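How to Record Demonstrations With a Hand-Held Gripper (and Still Like Your Table Afterward)

Filed under: Data, Workshop Notes
Last updated Thursday, October 17, 2024

At some point in the life of every manipulation project, someone says "we just need more demonstrations" and looks around the room for a person with free hands. If you are reading this page, you were probably the one who failed to look busy. Welcome.

These are the steps we use for tabletop tasks on the Raltedari project. They assume you already have a hand-held gripper with a camera on it, a laptop running a recorder, and a task somebody has written down. If the task has not been written down, stop and write it down. "Tidy the table" is a mood. "Pick up the cup and place it on the saucer, handle to the right" is a task.

What you need

A gripper, charged, with its camera lens wiped
A table that does not wobble
The objects for your task, plus a spare of anything that can break
A task sheet with a start state, an end state and a list of what counts as a failure
A notebook, paper, because the laptop will be doing something else
Snacks, kept elsewhere

Step 1. Clear the table, then look at what the camera sees

Take everything off that you don't want the policy to have an opinion about. Pens, mugs, the roll of tape that lives there. A learning system has no idea that the tape is irrelevant. If it sits beside the cup in every episode, the tape is part of how cups work.

After that, open the preview and look at the picture, as opposed to the table. Your eyes are generous and skip over things. Move the gripper slowly from one side of the work area to the other and note what comes into view at the edges: lamp bases, the floor, your own knee. Decide for each one whether it stays or goes, and write the decision down. Either is fine. What you want to avoid is a lamp that stays on Monday and goes on Tuesday by accident.

Step 2. Check the fingers

Open and close the gripper fully, five times. Watch the opening value on the laptop while you do it. It should reach the same two ends each time. If it drifts, recalibrate before you record anything, and don't tell yourself you'll fix it in post. There is no post. There is only Itsuki Imai with a script and a long face.

Look at the pads too. The rubber facing gets torn after enough work, and it goes at the corners first. Scuffs can be ignored. A loose flap is a judgment call: it can fold under a thin object and change the grip, and it shows up in every single picture the wrist camera takes.

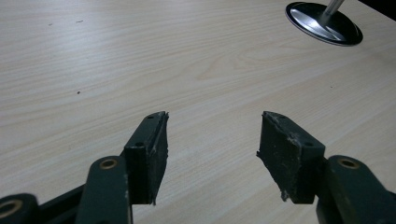
Sachiko Ichikawa would swap the pads the moment the edge lifts, and objects to the phrase "judgment call" on the grounds that whoever is holding the gripper always judges it to be fine. Her rule is that new pads go on between batches and never inside one, so that no batch is half old rubber and half new. We have adopted the second part of this. The first part is under negotiation, mostly with the person who orders pads.

Step 3. Record a practice set and throw it away

Do 12 episodes you have no intention of keeping. You will be clumsy, you will talk to yourself, and you will discover that the cup can't be reached from where you're sitting. Get all of that out now.

Watch two of them back at normal speed. Most beginners move too fast on the approach and then hover above the object as though defusing it. Aim for one even motion that a bored person could follow.

Step 4. Record for real

Each episode goes like this:

1. Set the start state from the sheet.
2. Bring the gripper to the start pose, fingers open.
3. Press record and hold still for a breath.
4. Do the task once.
5. Open the fingers, back away, hold still again.
6. Stop, and mark it as good, bad or odd.

Move the objects between episodes. Really move them. People left to themselves will put a cup down in the same spot all afternoon and call it random. We use a printed list of positions for this, which feels silly until you plot the starts from a session that didn't use one.

Keep the bad ones. If you drop the cup, finish the episode, mark it as bad and go on. Deleting it yourself in a moment of shame helps no one, and recoveries (drop, regrasp, carry on) are some of the most useful material we have. "Odd" is for anything you'd want to explain in the notebook, and then you do have to explain it in the notebook.

Step 5. Take breaks

We aim for 100 episodes in a session and stop there, even when it's going well. Tired wrists take shortcuts. In August we tried to finish a set of 500 in one long push, and the last 80 all had the same lazy little tilt at the end. The policy learned the tilt beautifully. It was the first thing it got right.

Step 6. Check before you pack up

Play back the first episode, the last one and one from the middle. You're looking for a smudged lens, dropped pictures, and an opening value that has wandered. Compare the count on the laptop with the count in your notebook – if they disagree, sort it out now, while you can still remember which one was the phone call.

Then copy the session to the shared drive, under your initials and the task name. "final" is not a task name. Neither is "final2".

Common trouble

The tracking jumps. Plain surfaces give the tracker little to hold on to. Tilt the gripper up at the start so it can see more of the room, then come down to the table.

The opening value sticks halfway. Check the linkage for grit and run Step 2 again.

Every episode looks perfect. Your start positions are too easy. Push the objects out toward the edges of the work area and try again tomorrow.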